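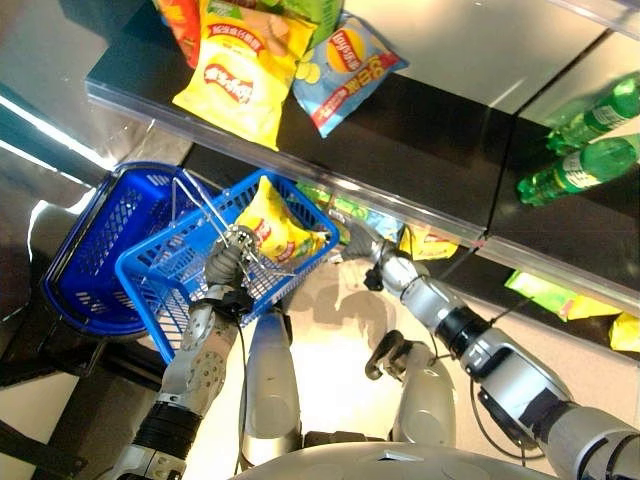

2020年9月21日

急いで書く。もう眠い。明日早いし。でも書かないと三日坊主の記録がまた更新されるので書く。

朝、洗濯。干す場所が足りない。シーツを先に干したのが失敗、タオルの行き場がなくなって椅子の背にかけた。アポリーヌがその椅子に座ろうとして、じっと見て、黙って台所に立ってコーヒーを飲んでた。ごめん。言えばどかしたのに。言わないのがあの人。

午前中はずっと翻訳の直し。例の除湿機の説明書。「本体を傾けないでください」と「本体を倒さないでください」が交互に出てきて、原文がそもそも使い分けてない。統一していいか問い合わせたまま返事なし。返事がないので先に進む。進んだら返事が来て、やっぱり使い分けろと。最初から見直し。昼が遅くなった。

昼は残りのごはんに卵。しょうゆがほぼ終わり。買い物メモに足す。メモ、この時点で

しょうゆ
卵
洗剤(食器)
ポテチ 黄色
ポテチ 青
緑の炭酸
トマト缶
電球

黄色とか青とか、うちでは全部色で通じる。味の名前で書くと誰かが必ず違うのを買ってくる。前にシウミンに「しお」とだけ頼んだら本当に塩を買ってきた。台所用の。あれまだ半分残ってる。一生なくならないと思う。

で、夕方Bramineへ。歩いて行った。Stetportの駅の向こう側、Wovitzの倉庫の角を曲がるほうが近いんだけど工事で通れず、川沿いをぐるっと。風が強い。帽子を押さえながら歩いた。川の水が茶色かった。上流で降ったのかな。

Bramineはカゴが青い。網目のやつ、針金の持ち手。あの持ち手がどうも苦手、重くなると指に食いこむ。しょうゆと缶を入れたあとが特につらい。だから軽いものから入れていって、重いものは最後にする作戦。と思っていたのに、入ってすぐのところにトマト缶の特売の山。負けた。作戦終了。

お菓子の棚は黒くてつやつやで、手前のふちに透明な板がついている。あれがあるから袋がすべり落ちないんだろうけど、奥のを取ろうとすると袖がひっかかる。今日もひっかけた。セーターの糸がちょっと出た。帰ってから裏に引っぱり込んだけど、まだ少しわかる。黒い棚って、ポテチの袋がすごく目立つ。黄色がとにかく明るい。遠くからでも「あ、Lay'sある」ってなる。Lay'sの黄色は安心する色だと思う。子どものころは食べたことなかったのに、なんで安心するのかは不明。こっちに来てからの色なのに。

黄色はすぐカゴへ。青いので迷う。大きいのにするか、普通のにするか。アポリーヌは大きいのを買うと大きいだけ食べるから小さいのにしろと言う。自分のことなのに私に管理させようとする。シウミンは逆で、足りないのがいちばん悲しいと言う。どっちの言うことも聞いていられないので、棚で目が合ったのを取った。

赤い袋も気になった。辛いのかな。見るだけ見て戻した。戻すとき、ちゃんと立てたつもりがくたっと寝た。ポテチの袋って立たない。店の人はどうやって立ててるんだろう。寝てるのは寝てるで取りやすいけど。次に来た人がまた取って、見て、戻して、たぶんそうやってだんだん全部寝ていく。閉店のころはみんな寝てる。ちょっといい。

緑の炭酸も横になって置いてあった。緑のキャップのボトル。ふってないよね、と思いながらそっと取る。前に帰り道で袋を振り回して、家で開けたら噴いて、天井まで行った。天井のしみ、まだある。大家さんには言ってない。しみの形が長靴に似てると言ったらアポリーヌはアヒルだと言う。アヒルには見えない。

洗剤の売り場が移動していて探した。前はトイレットペーパーの横だったのに、今は犬のごはんの向かい。意味がわからない。犬のごはんの前で立ち止まって、飼ってないのにおやつの袋を読んでしまう。鶏ささみと、かぼちゃ。以外とおいしそう。うちの昼よりちゃんとしてる。

電球は型がわからなくて断念。口金の大きさを測ってから来い、と先週の自分も書いてた(日記を読み返したら書いてあった)。先週の自分えらい、今週の自分だめ。廊下は当分暗いまま。夜中にトイレに行くとき壁をさわりながら歩く。壁紙の継ぎ目が途中にあって、そこまで来たらドアはもうすぐ。もう体が覚えてる。電球いらないかも。いや、いる。

レジ、並んだ。間をあけて並ぶので列が売り場の奥までのびてる。マスクの中が暑い。眼鏡くもる。前の人がメロンを抱えてた。カゴなしで、赤ちゃんみたいに。カゴ使えばいいのに、と思ったけど、たしかにあのメロンはカゴの網でへこみそう。大事にされてるメロン。

カゴ、重い。持ち手が手のひらの真ん中に線をつけた。床に置いて足で押していく人もいるけど私はあれができない。なんとなく。祖母に見られている気がする。祖母は買い物カゴを床に置くのをいやがった。地べたに食べものを置くなと。店の床なんだけど。祖母の言うことは店の床にも効く。

会計のとき卵を忘れてるのに気づいた。メモに書いたのに。メモを見ながら回ったのに。戻るのは無理。後ろの人の顔を見たら無理。あきらめて外へ出て、角のGautierで買った。あそこの卵は高いけど紙に包んでくれる。ついでに丸いパンも。焼きたてじゃないやつ、夕方で安くなってた。おばさんが「今日は風がねえ」と言って、私も「風がねえ」と言った。天気の会話だけは完璧にできる。ここに来て最初に覚えた会話がこれ。

帰り道、袋をを両手に提げて川沿い。卵を持ってるから風がこわい。急にあおられて、袋がふわっとなって、ポテチのほうが。軽いからすぐ飛びたがる。右手にしょうゆと缶と炭酸、左手にポテチと卵とパン。左右の重さがぜんぜん違って、体が右に傾いたまま歩いた。「本体を傾けないでください」。

途中で持ちかえようとしてベンチに寄った。ベンチにおじいさんが座ってて、鳩にあげちゃだめって看板の真ん前で鳩にあげてた。目が合ったので会釈。おじいさんも会釈。鳩はこっちの袋も見てた。パンがあるのがわかるのか。早足で逃げた。

家に着いたらシウミンがもう来てた。早い。6時って言ったのに、もう台所で鍋を出してる。うちの鍋の場所を私より知ってる。ふたの場所も知ってる。ふたは冷蔵庫の上。なんでそこなのか、私も知らない。

買ったもの出す。台所の机がすぐいっぱい。しょうゆは棚へ。トマト缶は流しの下。炭酸は冷蔵庫のドアのところ、入らない。前から入ってるジャムの瓶が邪魔。ジャム、ふたを開けたらもう底だけ。こういう底だけの瓶が何本もある。誰も最後の一口を食べない家。シウミンが指ですくって食べて、瓶を洗ってくれた。助かる。助かるけど指はどうなの。

そのままついでに冷蔵庫の整理になった。なんで私は疲れてる日に限って整理を始めるのか。からし、賞味期限が1月。捨てる。チューブのしょうが、まだ大丈夫。しなびたセロリ、スープへ。奥からタッパー。中身、不明。アポリーヌに聞いたら「それは開けないほうがいい」とだけ言う。知ってるなら自分で捨ててほしい。結局シウミンが息を止めて処理した。何だったのかは聞いてない。聞かないと決めた。

夜はトマト缶とセロリと豆のスープ。Gautierのパン。シウミンがにんにくを入れすぎたけど寒くなってきたからちょうどいい。アポリーヌは仕事のオンライン会議がのびて、上だけシャツで下は部屋着で出てきて、そのままスープを食べた。白いシャツに赤いスープ。こっちがはらはらする。飛ばなかった。器用。

そのあと映画。のはずが、何を見るかでもめて長い。アポリーヌは古い白黒のがいい、シウミンは人が死なないのがいい、私は短いのがいい。全部満たすのがない。結局また料理番組の再放送。パイ生地を折るだけの回。のばして、折って、冷やして、またのばす。音がいい。見てるだけで眠くなる。

ポテチ開ける。黄色から。開け方でまた一言ずつある。私は上から普通に開ける派、シウミンは背中をびりっとやって皿みたいに広げる派。広げると残せないじゃんと言うと、残す予定があるのかと言われた。ない。ないけど。アポリーヌはわざわざボウルに移す。洗いものが増える。でもボウルに入ってるとなんかちゃんとした家みたいに見える。今日はボウルの勝ち。

黄色がなくなって、青を開けるか開けないかで沈黙。3人とも袋を見てる。アポリーヌが「明日のぶん」と言って戸棚の上に置いた。いちばん背の低い私が届かないところに。わざとだと思う。シウミンは手を伸ばせば届くのに、届かないふりをしてくれた。そういうやさしさはいらない、取ってほしい。

炭酸はちゃんと冷える前に飲んだ。噴かなかった。天井のアヒル(長靴)は一人のまま。コップが足りなくて、私のは計量カップ。目盛りがついてるから飲んだ量がわかる。わかってもうれしくない。

シウミン、仕事の話。新しい事務所に移るかもしれないらしい。遠くなるのかと聞いたら、路面電車で2つ先だと。近い。心配して損した。机が窓ぎわになるならうれしいけど、夏は暑いと先に入った人に言われて悩んでるとか。まだ冬も来てないのに夏の心配をしてる。でも私も似たようなものかも。来年の更新のことばっかり考えてる。更新料の紙、冷蔵庫に貼ったまま見ないふり。磁石がポテチの形のやつなので、紙よりそっちに目が行くのがありがたい。あの磁石は去年アポリーヌが蚤の市で買ってきた。油っぽい手でさわられすぎて、もう本物みたいな手ざわり。

アポリーヌの弟の話も出た。引っ越しで食器が全滅したらしい。箱に皿を平らに重ねて、上に辞書を入れたって。どうして上に。皿は立てて入れるんだよと三人で口々に言ったけど、言う相手がいない。うちにあまってる皿を送ろうかという話になって、棚を見たら、あまってるのはふちが欠けたのばっかり。欠けた皿を送られるのもなあ。深皿の青い線のやつ、あれなら欠けてない。でもあれは私が好き。黙ってた。黙ってたら、アポリーヌがあれはだめ、それはあんたのだから、と先に言った。ばれてる。

シウミンが帰るとき、パンの残りと、にんにく(自分で持ってきたやつの残り)を持たせた。そうしたら玄関で靴をはきながら、来週は自分が買い物に行くと言う。助かる。何を頼むか考えておく。色で書く。「黄色」「青」「緑」。しおとは書かない。ぜったい書かない。緑だけだと炭酸なのかポテチなのかわからないな。緑の袋のお菓子もあったし。「緑(飲むほう)」にする。

片づけ。ボウルの底の粉みたいなかけらを指で集めて食べて、洗った。布巾がくさい。明日煮洗い。床にかけら。掃除機はもう遅いので箒。箒だと細かいのが板のすきまに入る。つまようじでちょっとやって、やめた。キリがない。

レジ袋をたたむ。三角に折るのを祖母に教わった、細長くして端から三角に三角に、最後に差しこむ。引き出しがもう三角でぱんぱん。アポリーヌは丸めて突っこむだけなので、引き出しの右半分が三角、左半分がぐしゃぐしゃ。境界線がある。今日ちょっと左に攻めこんだ。

タオル、まだ椅子の背にかかってた。半乾き。シーツは取りこんだ。敷くのが面倒で、今ベッドの上にまるごと置いて、その横で書いてる。字が斜め。

明日やること。

説明書の残り(「傾けない」の章から先)
廊下の電球、口金を測る 今度こそ
布巾を煮る
更新料の紙を読む せめて最初の行
母に電話 時差まちがえない
21番の部屋に間違って来てた封筒を返しに行く

封筒、玄関に置いたまま何日目だろう。分厚いので気になってる。先方の名前が読めない字で、呼び鈴を押してなんと言えばいいのか練習してない。天気の話から入れば大丈夫だと思う。風がねえ、で。

手のひらの線はもう消えた。戸棚の上の青いの、台所の椅子に乗れば届くかと考えて、タオルがかかってるのを思い出した。どかせばいいんだけど。寝る。シーツ敷いてから寝る。

追記。歯をみがきに行ったら、台所でアポリーヌがもう青いのを開けてた。暗い中で。袋の音をさせないようにゆっくり手を入れてて、見つかったら黙って袋の口をこっちに向けてきた。もらった。明日のぶん、の明日は日付が変わったら明日なんだそうだ。時計を見たらまだ変わってなかった。歯、みがき直し。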